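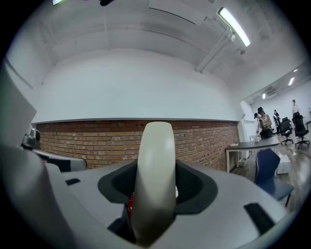
Muvlow brick repair money runs short, second round set for August

23 Apr 2022

Owners of older brick buildings in Muvlow will have to wait until August for another shot at repair money. First round closed this week. More takers than cash, by a lot.

The city got 64 applications for its masonry repair grants and could fund just two of the bigger jobs outright before the pot started looking thin. The rest get part payment or go on the waiting list. Letters are in the mail.

"We figured on maybe half that," said Danuta Lis, who runs the program out of the building office on Pastano Street. "Then the winter we had. Everybody's mortar went at once."

Muvlow has 563 brick buildings on its older-structures list, most of them in the blocks between Pastano Street and the rail line. Many were patched over the years with hard cement mortar, and that's a big part of the trouble. The old brick is soft. Cement holds water behind it, water freezes, face of the brick pops off. Lime mortar gives a little and lets the wall dry out. It also costs more and takes longer, so plenty of owners skipped it.

Grants cover up to 80 percent of repointing work if the owner uses lime mortar and a mason from the city's list. Chimneys count. Painting doesn't, and neither does sandblasting, wich the city would like people to stop doing altogether.

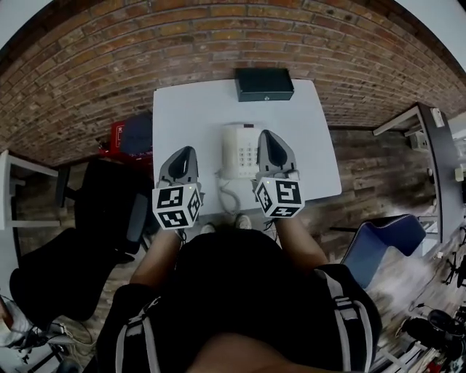
At a small white table, backpack on and both hands full.

The mason list is its own headache. Short one. Bataineh Masonry, the largest outfit on it, says it is booked well into summer and is turning down small jobs. Ronari Brick & Stone is taking names for the fall but wants a look at the wall first, no quotes by phone.

Lis said owners on the waiting list shouldn't rush out and hire somebody cheap in the meantime. Work started before a grant is approved can't be paid back, even if its done right. Emergency bracing is the exception. Call the office first and take pictures.

Some renters have asked if they can apply. They can't, but they can report loose brick over a sidewalk or doorway and an inspector will come by. No charge for that and the caller's name isn't passed to the landlord.

Council still has to vote on how much goes into the August round. Two members have said they want more set aside for houses and less for storefronts. Storefront owners on Pastano Street are expected to have something to say about it.

Forms for the next round aren't out yet. Owners turned down this time don't need to file again, their paperwork carries over.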